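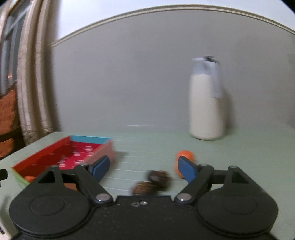
WAVLEY, July

Why does soup stay hot in a vacuum flask?

A vacuum flask is a bottle inside a bottle. Between the two walls is a gap with almost nothing in it, even less than in your uncle's wallet.

Heat likes to travel by bumping. Hot bits of stuff jiggle and knock into their neighbors, who start jiggling too. In the gap there are hardly any neighbors, so the heat is stuck at home with the soup.

Some heat does sneak out, mostly through the lid. Open it 30 times to check whether lunch is still hot and you will get your answer, which is no.

Flasks keep cold things cold too. The flask has no idea what you put in it. Lemonade, soup, it's all the same to a flask.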